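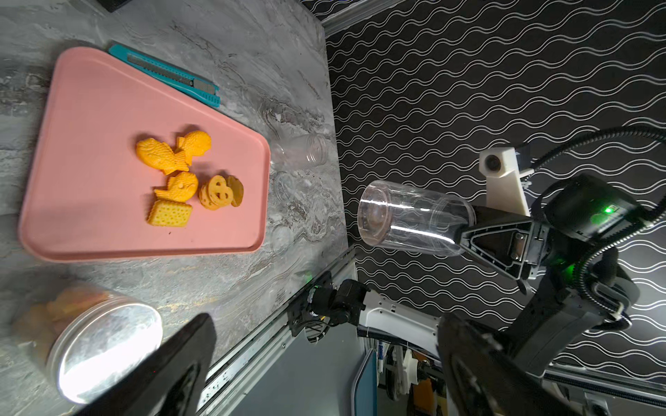
Acceptance and Safety Checklist: Komden Two-Arm Bench Cell (rental unit)
Supplied by: Fluvix
Site: Lerkham test room
Inspected by: Nusrat Paracha
Comments reviewed by: Shabnam Ansari
Date: 3 March 2025

Result codes: OK, FIX (fix before next use), WATCH (usable, look again at next visit), N/A.

Section A. Paperwork and delivery

A1. Packing list matches delivery. OK. One spare bag of cable ties short, Fluvix notified.
A2. Manual present in English. OK. Revision 6 of the manual, 101 pages. The index still points to the old page numbers.
A3. Risk assessment signed by the supplier. FIX. The copy we got is signed for the single-arm version. Need the correct one.
A4. Service contact posted near the cell. OK.
A5. Rental terms on file. OK. The trial runs to July. Return shipping is at our cost if we send it back early.

Section B. Power and stop functions

B1. Main switch reachable from the operator position. OK.
B2. Stop button halts both arms. OK. Tested with the arms apart and again with them close together.
B3. Arms hold position after a stop. WATCH. The right arm sagged a little on one test. It did not repeat.
B4. Restart needs a deliberate action by the operator. OK.
B5. Loose leads and batteries kept out of arm reach. FIX. See the comment below.

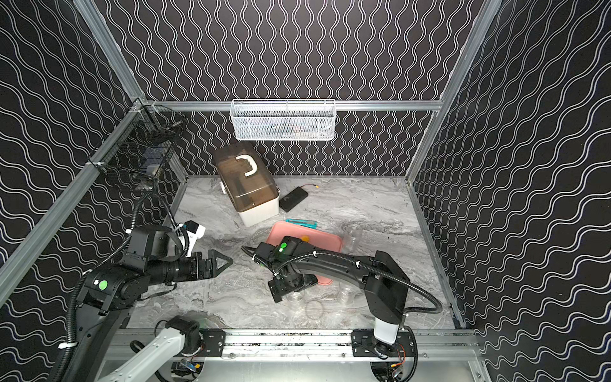 Comment on B5 and on general housekeeping. The manual asks for a clear work surface except for the items in the current task. We are not holding to that. There is a battery pack lying next to the storage box at the back left, with its lead and yellow connector loose on the table, and a utility knife along the far edge of the pink tray. The battery should go in a closed container when it isn't wired to anything. The knife should be put away before the arms are powered. Neither is a fault in the Komden unit, but the supplier's operator training skips over it, and I would like that added before we sign. There are also dark specks between the strips of the front rail. Vacuum it, do not blow it out.

Section C. Arms, rail and cables

C1. Base plates bolted tight to the rail. OK. Checked by hand with the key supplied.
C2. Conduit secured along each arm. OK. White ties, none broken at time of check.
C3. Conduit does not snag at full reach. WATCH. The loop on the left arm stands up high when the arm is folded. Try one more tie.
C4. Joints free of noise through full travel. OK.
C5. Wiring below the rail covered. FIX. The boards can be reached through the openings in the panel. Fluvix sells a cover plate. It should be in the base price.
C6. Frame corners tight. OK.

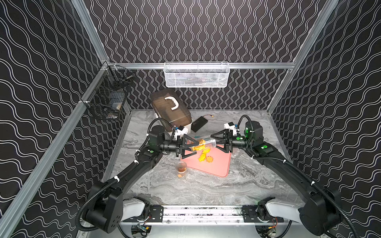
Can both arms be run at full speed with food items on the table?
The supplier allows it, but we are staying at the reduced setting for the whole trial. Crumbs and small pieces get into the rail, and the slower setting gives the operator more time to reach the stop.

Section D. Grippers and cameras

D1. Fingers undamaged, screws present. OK.
D2. Grip force set to the value on the task card. OK. The card was for the thin plastic cups. Make a second card for the jars.
D3. Camera brackets firm. OK.
D4. Camera lenses clean. FIX. Fingerprints on the left one. Wiped during the visit, so this closes today.
D5. Pinch point labels on both wrists. WATCH. The labels are small. Ask Baloch for the larger size, same as on our older bench.
D6. Gripper opens by hand with the power off. OK. Stiff on the right side.

Section E. Enclosure and operator area

E1. Wall panels fixed, no loose edges. OK.
E2. Baskets outside the arm path. OK. Keep tools below the top edge of the basket.
E3. Open side marked on the floor. FIX. The tape has not been laid. Use the yellow roll in the supply cabinet.
E4. Operator can see both grippers from the normal standing position. OK.

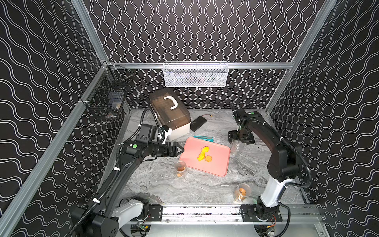
How often does this checklist have to be repeated during the rental?
Every 27 operating days, and again after any move of the cell or change of gripper. The short version, sections B and D only, is done at the start of each shift and takes around 3 minutes.

Section F. Open items

B5, A3, C5 and E3 must be closed before unattended running is considered. Until then an operator stays within reach of the stop whenever the arms have power.

S. Ansari: Agree with all FIX items. On B3 I would go to FIX if it happens again, even once. Please write down the arm position when it does. For C5, I have asked Fluvix for a written price and a delivery date. The service side of the rental has been fine so far. They answer the phone and the replacement hex keys came quickly.

N. Paracha: B3 noted. Log sheet is clipped inside the supply cabinet door.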